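The long wait for a machine that wipes the table

My grandmother had a drawer full of cloths, and each one had its job. There was one for glasses, one for the cooker, one for the front step, and woe betide the grandchild who mixed them up. I thought of that drawer a good deal this September, because I spent most of the month going round workshops, kitchens and one very noisy packing floor asking the same slightly childish question. When can I have a robot that does the housework?

I should say that I already own one, after a fashion. A round vacuum cleaner lives under our sideboard and comes out in the mornings to bump its way along the skirting. I'm fond of it. But before it can start I have to pick up the shoes, lift the curtain hems, coil the phone charger and shut the door to the bathroom, where it once ate a corner of the mat and sat there bleating until I got home. By the time I've tidied up for it, I could have swept the hall myself.

The shop floor ought to be further ahead, and in some ways it is. At Merex, who make hinges and drawer runners, I watched an arm behind a yellow fence lift the same steel part from the same tray and set it down in the same jig, all through my visit and, I was told, all through the night as well. It was lovely to watch, like a very patient heron. Then the shift ended and a man came out with a brush and a bucket to clean the bench beside it. I asked the production manager whether the arm could do that too. She laughed, quite kindly, and said that the arm knew where the part would be to within a hair, and had no idea at all where the mess would be.

That, more or less, is the trouble with chores. A mess is never in the same place twice. It might be a crumb or a ring from a mug or something sticky that wants a second go, and there is nearly always an object sitting right on top of it. Wiping a table is really a dozen small jobs run together, and the first of them is usually to shift the lamp.

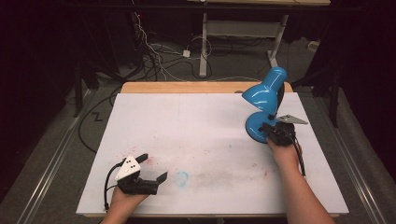 Silviu Ciobanu
Features writer, home and work

I mention the lamp because lamps are, I've come to think, a rather good test. Look at the blue one in the photograph, standing on a white board that could do with a wipe - there's a broad greyish smudge across it, and some pinkish-red specks besides. You or I would take hold of the thing without a thought and carry on. With a black gripper in the right hand, jaws clamped on the lamp's round base, it becomes a matter of where to hold and how hard. The shade is big and domed, and tips to one side. The base is the sensible place to grab. But who told you that, the first time you moved a lamp? I can't remember learning it, and I don't suppose you can either.

And yet it has to be learned by somebody, or something. The people I met who work on this kind of problem have mostly stopped trying to write the rules down. They would much sooner show a machine the job, over and over, with hands that look as much as possible like the ones it will have. The grippers in the picture are held by human hands, and I find that a comfort. Whatever skill is on show still belongs to a person.

I had a go with a similar pair of grippers myself, at a small firm called Tulik, and I'd recommend it to anyone who thinks their fingers are nothing special. I was asked to pick up a folded cloth and wipe a spot of jam off a tray. On my first try I picked up the tray. On my second I got hold of the cloth, but only by a corner, so that it trailed over the jam like a flag at half mast and made things a good deal worse. It took me four tries to get the tray clean, and I've been wiping up jam since I was tall enough to reach it.

What struck me was how much I missed the feel of it. With a bare hand you know at once when a stain has gone, as the cloth stops dragging. With two stiff fingers on the end of a handle I had to stop and peer. An engineer at Tulik told me that this is the part that keeps her up at night, far more than the picking up. How clean is clean? Her mother and her flatmate, she said, would give you two quite different answers, and the robot would have to please them both.

There are bolder voices, of course. Over lunch at Riviere, where they are building a kitchen helper on wheels, a very cheerful young man told me that I'd have one in my flat before my present washing machine gave out. (It's an old machine. I didn't like to say how old.) Their helper did load a plate into a rack while I was there, and it did it nicely. It then waited a long while in front of a soup bowl, thinking, until someone reached past and put the bowl in for it.

The most useful half hour I had was at Kosance, a cleaning company with about 100 staff and not a robot among them. The woman who runs the night team has been offered machines several times over, and she always asks the salesman to bring one round and do a single desk. A real one, with a keyboard and a family photo and a mug on it. So far one firm has taken her up on it. The machine cleaned the empty half of the desk very well, she said, and she'd gladly have bought it if her clients had only kept half their desks empty.

She isn't against them, mind you. Her knees hurt, and so do the knees of most of her team, and she'd hand over the skirting boards tomorrow. The long corridors are already within reach, and the big plain floors too. It's the tops of things she thinks will take the time, with all the clutter people leave about because they live and work there.

I came home on the last evening to find that the vacuum cleaner had got itself wedged beneath the armchair. I fished it out, put it back on its charger and went to wipe down the kitchen table. I moved the fruit bowl, the post and the little reading lamp, found a ring of cold tea under the post, and had another go at it with the corner of the cloth.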